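How Does a Robot Learn to Put a Shoe in a Box?
Robot Corner, by Afiq Osman

You didn't get born knowing how to tie your laces. Somebody showed you. Then showed you again. And again, probably while you were late for school.

Some robots learn like that too! By copying. But a robot needs a LOT of showing, and every single go has to be saved so the computer can study it later. Each saved go is called an example, or a demonstration if you want the long word.

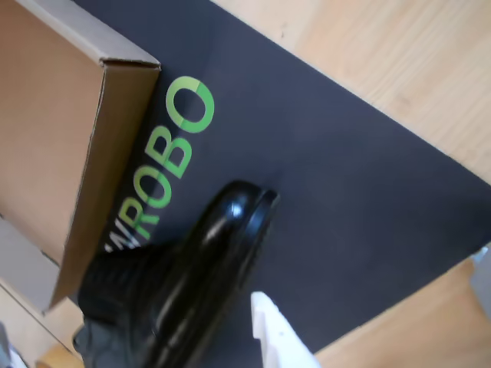

Examples come from a person doing the driving. At Stollico (that's the workshop I write about on this page) the person moves one set of controls and the robot arm copies, so the arm gets to "feel" what a good go is like. Meanwhile the cameras are saving pictures. Some of the cameras look from close up, so you get a big shiny black gripper and green letters and only one bit of the cardboard box. Weird view! But really handy when the job is grabbing.

So what gets saved?

Pictures, lots, one after another, like a flip book.
Where every joint of the arm was at that moment.
How open or shut the gripper was.

The computer lines all of it up. Picture, joints, gripper. Picture, joints, gripper. Then it looks for patterns. "When things look like THIS, the arm moves like THAT." 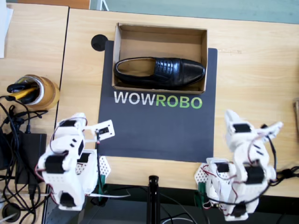 One go is no good on its own. Say you only ever show the robot one shoe in one spot, pointing one way. It learns that spot. Move the shoe over a bit and the poor thing grabs air. So you change stuff. Turn the shoe. Slide the box. Try brighter light, then darker. Ranard, one of the jobs at Stollico, asks for 30 goes before anybody changes anything, then 30 more with the box somewhere else. Yes it gets boring. Snacks help (not near the wires).

What about mistakes? Drops happen, bumps too. If the driver goofs, that go gets marked so the computer doesnt copy it by accident. Some teams keep a few of the wobbly ones on purpose, where the driver nearly drops it and then fixes it. Good to learn from. 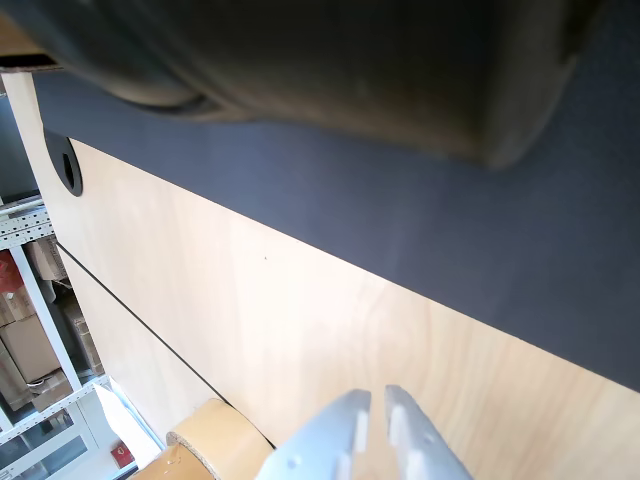 Dedthorpe, 18/12/2018

Quick update!! Second job is called Rosser. More practice with grabbing and letting go, same rules as before. First batch was 9 goes and 4 had to be thrown out becuase somebody forgot to press save. (Me.) We did them over.

Words to know
Gripper: the robot's hand.
Joint: a place where the arm bends. You've got them too, try your elbow.
Data: all the saved stuff put together.
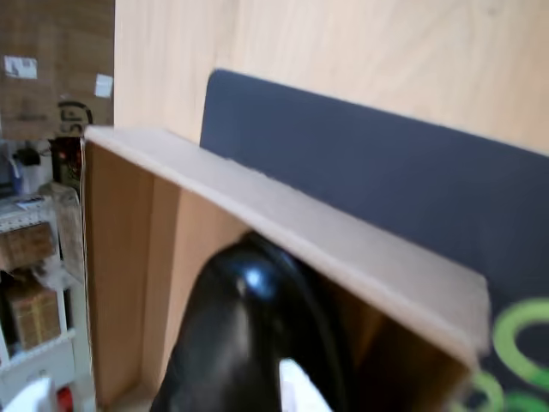 Try it at home! You need a friend, a cup and a sock. Friend shuts their eyes. You hold their wrist and gently steer their hand to the sock, then to the cup. Do it 3 times. Now let go and see if they can do it alone, eyes still shut. Then move the cup and try again. Harder, right? Think about what you'd need to show them next.

Send me your drawings of robot hands. More in the new year.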